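Why Latrice Mahmoud still answers the phone
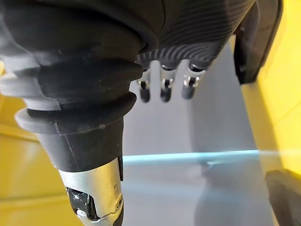 Black ribbed sleeve with a metal joint at its lower end.

Latrice Mahmoud runs Alora, a repair parts business in Clistari that sells gaskets, belts and knobs for household appliances nobody makes anymore. She started it in a spare bedroom with one shelf of washer belts bought from a closing store.

"I thought I'd sell them off and be done," she says. "Then people started asking what else I had."

The stock list now runs to around 2,000 items. Most orders come in online, but she keeps the phone line open from 9 a.m. to 3 p.m. and takes the calls herself.

"Half the time the number they give me is the model and they think it's the part. I ask them to measure the old one. If it's crumbled, we work it out from the door."

August is her busiest month – freezers fail in the heat, and door seals go first. Last year she bought the remaining seals from Lindqvist, a wholesaler that was closing its Costik warehouse. Sorting them took three weeks.

She has no plans for a storefront. "I'd have to pay rent on a window," she says. "My customers are four states away, looking behind a refrigerator with a flashlight."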